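Section 3. Before you order: budget and site planning

Read this before you sign off a quote. Most of the calls we get in the first month are about things that should of been sorted at this stage – power, table height, who pays for spare fingers.

3.1 What the price covers

The Vorness table-top kit comes with one arm, one controller, one base plate and one pair of soft fingers. Not included: table, lighting, overhead rail, cable hangers, test cutlery. Budget for those seperately.

NOTE: Quotes are held until the end of March. After that ask for a new one, don't just re-send the old number.

3.2 Working out your budget

1. Start with the kit price on your quote.
2. Add fingers. One pair per arm is not enough. Order 3.
3. Add the table. Fixed legs, no castors. Flat top.
4. Add overhead work if you want cables and lights off the floor. Get this priced by whoever looks after your building, not by us.
5. Add test items – cutlery, trays, pans. Cheap, but put them on a line of their own or they end up in petty cash.
6. Add training. 2 people minimum, so somebody is there when the other is off.

Worked figure: the Malik site put in 208 for test items and spent 1,071 by the end. Mostly replacement cutlery and trays, some of it bought in a rush at full price. Plan higher than you think.

3.3 Choosing test items

Buy what your kitchen or canteen really uses. Shiny metal is hard on the vision side, so have some in the set from day one. Coloured handles help when you are sorting by type. Mix sizes. Overlapping pieces are the real test – a single spoon on its own on a bare table tells you very little about whether the kit is worth the money.
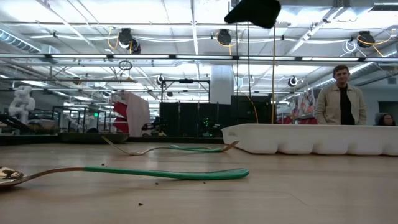
Audrey-Anne Grewal wrote in after the last issue of this guide to say that step 5 should come before step 1. Her team at Pramotura settled on the arm first, then found half of their serving spoons were too wide for the standard fingers, and the wider set wasn't in that year's money. Pick the items, then the fingers, then the arm, was her advice, and get the supplier to try your own spoons before you pay a deposit.

Fair point. Order of steps left as is for now so it matches the quote form, but do send us your items first if you can. Free trial grips, you pay the postage.

3.4 Site checks

1. Measure the table space. Leave room to stand on at least one side.
2. Check the sockets. No extension reels.
3. Look up. Note any rails, ducts or hanging cables over the reach of the arm.
4. Mark where the controller goes. Not under the table.
5. Send the sketch to Tumelo Engelbrecht with your order number.

CAUTION: Keep hanging cables outside the full reach of the arm, not just outside the usual path. Tie back anything loose before power-on.

CAUTION: Do not drill the table until the base plate has arrived. Hole spacing changed with the current plate and the old paper template is wrong.

3.5 Running costs

Fingers wear. Allow for a new pair every 3 months on daily use. Service visits go through Gritaretti, billed per visit, travel on top. Ask for the rate in writing befor you order.

Go to Section 4 for unpacking.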